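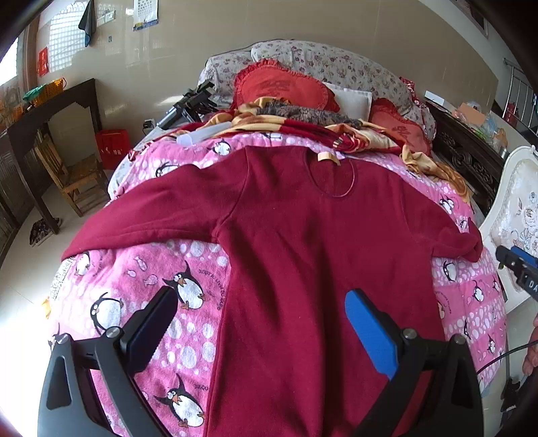
Which way up should a long-sleeved shirt lie before it is folded?
Front side down, with the back facing up. The sleeves and sides are then folded onto the back, and the front ends up on the outside of the finished bundle.

Shirt folding

Shirt folding is the arranging of a shirt into a compact, mostly rectangular shape for storage, display or travel. It is usually done by hand on a flat surface such as a table, an ironing board or a made bed. The methods differ mainly in where the sleeves go and how many times the body is doubled over.

Surface

A bed gives enough room to spread both sleeves of an adult shirt, which many tables do not. On a narrow bed or near the edge of a wide one, a sleeve may hang over the side. This does no harm to the fold, but a heavy cuff can pull the shoulder out of line, and some people lay the sleeve across the back first for that reason. Quilts and other padded covers are softer than a tabletop and hold creases less sharply. Knit shirts are little affected by this. Woven dress shirts are more often folded on a hard surface.

Basic method

The shirt is laid face down and smoothed from the collar toward the hem. One side is folded inward along a line running from the middle of the shoulder to the hem. The sleeve on that side is then turned down so that it lies parallel to the fold. The other side is treated the same way, which leaves a long strip about as wide as the collar and part of each shoulder. The hem is brought up toward the neckline in one or two folds, and the bundle is turned over.

A collar tag is a handy center mark. If the tag sits midway between the two side folds, the shirt will come out even.

Variations

In the crossed-sleeve fold, both sleeves are laid straight across the back before the sides are brought in. It is quick but leaves a thicker band at the top. In the file fold, the strip is folded into thirds or quarters until it can stand on edge in a drawer. Rolling begins with the same strip and is common in packing, where rolled shirts fill the gaps beside shoes and other stiff items.

Folding boards are hinged panels that set the width of the strip. The Jurkley board, sold in June sales by the household goods firm Nallix, has 3 panels and is used with knit shirts. The Hevach board is wider and intended for sweatshirts.

Storage

Folding is generally preferred to hanging for heavy knits, which can stretch at the shoulders on a hanger. Round-neck shirts stack more evenly than collared ones. In his laundry manual for the Olvera guesthouse, Baltazar Magaña advises keeping stacks low enough that the bottom shirt can be pulled out without disturbing the rest.

See also: Ironing; Clothes hanger; Linen closet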